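Product review: Esta Cell Planner, reviewed for plant and training managers

The Esta Cell Planner lets a plant build a robot station on a computer before any floor space is given up. Our office tested it for 7 weeks alongside the packing department at Tovar, where one manual loading job is to be automated. The license costs $2,000 a year, and each added training seat costs $900.
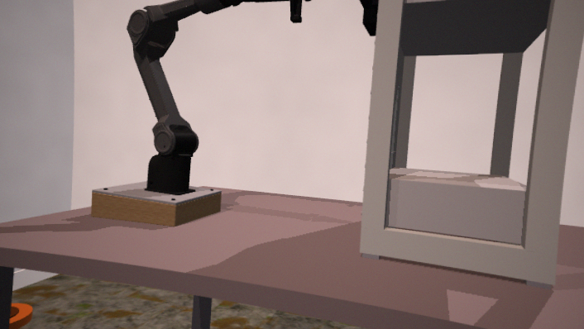
Layout is the strongest part of the product. Department staff joined the sessions from the first Wednesday, and most could follow a proposed station without help. With the arm on its wooden block and the open gray frame across the table from it, loaders could discuss reach and walking space in plain terms. Two of their objections changed the plan.

The button module is meant for the people who will run the station after the change.

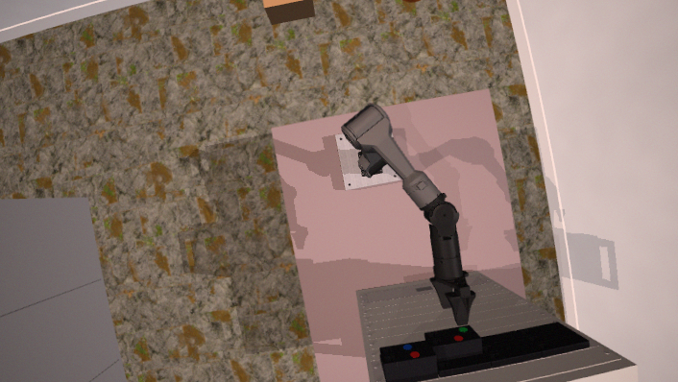

Top view in the Planner, with the gripper over the green button.

Operators found this view useful for discussing who may start a cycle and who may stop one. The written lessons are weaker - they assume a background in controls that few loaders have.

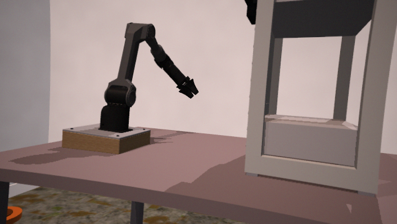
The staffing report also needs work. It lists hours removed from the manual job but gives no place to enter hours added for inspection, restocking and clearing faults. Managers at Malabanan, who use the same version, raised this point with us in April.

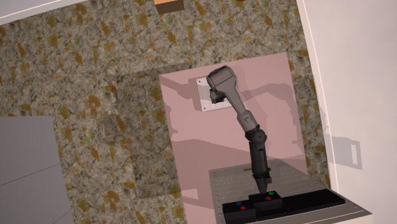 Arm, slatted table and button boxes from overhead.

Compared with Arnby, the Planner is slower to set up and easier to read. We recommend it for sites that intend to include operators in the planning, with at least 2 training seats. Sites seeking only a labor estimate should wait for a revised report.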